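Trucos de cocina: el microondas sin olores (y otras cosas que voy aprendiendo)

Publicado el 3 de mayo de 2021 en Cocina y apaños

Me habéis escrito varias preguntando por lo del olor a pescado, así que voy a juntar aquí todo lo que hago con el microondas, que es el cacharro que más uso de la casa y el que menos limpiaba hasta que me mudé a un piso con la cocina del tamaño de un armario. Ahora lo tengo a la altura de los ojos y no hay manera de ignorarlo.

Lo primero, el vapor. Un bol de cristal apto para microondas, dos dedos de agua, medio limón cortado en rodajas y un palillo de madera dentro para que el agua no suba de golpe al moverla. Seis minutos a potencia media y luego lo dejo cerrado otro ratito, sin abrir. Al sacar el bol (con manopla, que quema muchísimo) la grasa se va con una bayeta y casi sin frotar. Si no tengo limón le echo un chorrito de vinagre blanco, pero entonces abro la ventana, porque a mí el vinagre caliente me pica en la nariz.

Para el olor a pescado o a coliflor, que es otra historia, lo que mejor me va es el bicarbonato. Un platito con tres cucharadas, dentro toda la noche, y por la mañana a la basura o al desagüe. También he probado con café usado y bueno, te queda oliendo a bar a las siete de la mañana. A mí me gusta, en mi casa hay división de opiniones.

Ojo con la puerta. Yo limpiaba el interior y me quedaba tan ancha, y resulta que las migas se van todas a la junta y al borde de abajo. Con un bastoncillo apenas humedecido se saca todo. Nada de estropajo verde en la parte de dentro de la puerta, por favor, que lo rayas y ya no hay arreglo.
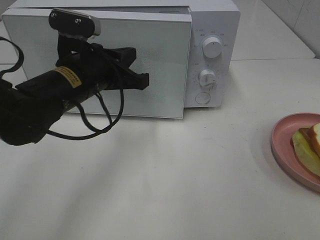
Foto: Sakda Onsri

Los mandos giratorios tienen su truco. Alrededor se forma un cerquito pegajoso de tanto tocarlos con las manos de cocinar. Cojo un cepillo de dientes viejo, lo mojo en agua con una gota de lavavajillas, lo sacudo bien en el fregadero y doy vueltas alrededor del mando sin apretar. El aparato desenchufado, claro. Y el producto nunca directamente sobre el panel, siempre en el trapo. A mi cuñada se le fueron borrando los números de la potencia por usar quitagrasas del fuerte y ahora cocina a ojo -- le sale todo buenísimo, pero eso ya es talento suyo.

Ya que estamos, otros usos que le doy:

Ajos: diez segundos y se pelan solos. Si te pasas se ponen gomosos.

Limones duros: quince segundos enteros, sin cortar, y sueltan bastante más zumo.

Pan de ayer: envuelto en papel de cocina un poquito húmedo, diez o doce segundos. Hay que comérselo en el momento porque luego se queda como una piedra.

Miel cristalizada: la mía viene en tarro de cristal, le quito la tapa metálica y voy de diez en diez segundos a potencia baja, removiendo. Con paciencia, que si hierve pierde el sabor.

Hierbas frescas: perejil o menta entre dos hojas de papel, en tandas de veinte segundos y mirándolas todo el rato. La albahaca a mí se me pone negra, si alguien sabe cómo evitarlo que me lo cuente.

Lo que no meto nunca: huevos con cáscara, papel de aluminio, guindillas secas (una vez, y estuvimos tosiendo toda la tarde) ni los envases de helado reutilizados, que se deforman.

Y una última cosa para las que tenéis la cocina pequeña como yo. No pongáis nada encima del microondas sin mirar antes las instrucciones, que muchos tienen ahí las rejillas. Yo tenía una pila de trapos y la caja de las infusiones, y desde que los quité noto que la pared se calienta menos. Las infusiones viven ahora en un cajón con los manteles -- huelen todos a poleo.

La semana que viene toca el congelador, que tengo uno de esos que hacen escarcha como si viviéramos en Siberia. Id descongelando!

Archivado en: limpieza, cocina pequeña, microondas
Comentarios (9)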